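My Year of Chasing Phantom Watts

I used to think the electric company had it in for me. Then I borrowed a plug-in meter and started snooping around my own kitchen.

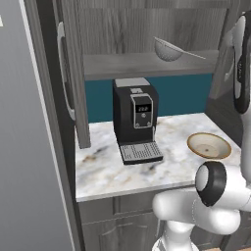
The bill that got me going

It came in January, and I read it standing up in my coat. I live by myself in a one-bedroom in Bilville, I don't own a dryer, and I'm that person who turns off the lamp when I go to brush my teeth. So why was I paying like a family of five?

My neighbor Marisol Cervantes had the same grumble, except she'd done something about it. She lent me her meter, a chunky little Sunska that sits between the plug and the wall and tells you what a thing is pulling. "Start with whatever you never unplug," she told me. Well, that was everything!

Going room by room

The TV was fine. The TV box, though (the one the cable people gave me, the one I'd forgotten was even there) drew nearly the same power off as on. I must have pushed that button every night for years, feeling very thrifty. The old Prurka stereo was humming away too, and I hadn't played a record since I moved in.

My desk was worse. Printer, speakers, a monitor I don't use, two phone chargers with no phones on them. The chargers hardly moved the meter, which was a letdown after all the lectures my dad gave me about chargers. The speakers made up for it.

Add up all the stuff that was on for no reason and I got 55 watts, day and night. I did the math on the back of the bill, twice, and then I went and bought a power strip with a switch.

Then I called a pro

By spring I was hooked, so I had Melquiades Bermúdez come by. He does home energy checks for a small outfit called Kadrić and charges $99 for a visit. He was polite about my power strip. Then he walked straight past it to the water heater, put his hand on the bare pipe coming out of the top, and gave me a look.

The heater had been set way too high. He turned it down, wrapped the pipe in foam, and showed me the dryer-lint-looking fuzz packed under my fridge. I'd spent months fussing over the stereo, and the big eaters were sitting in the closet.

I still like my strip. I click it off at bedtime and it makes a very satisfying thunk. But if you only have one free Saturday, go look at your water heater first, and borrow the meter the weekend after. Marisol has hers back now, and there's a waiting list on our floor.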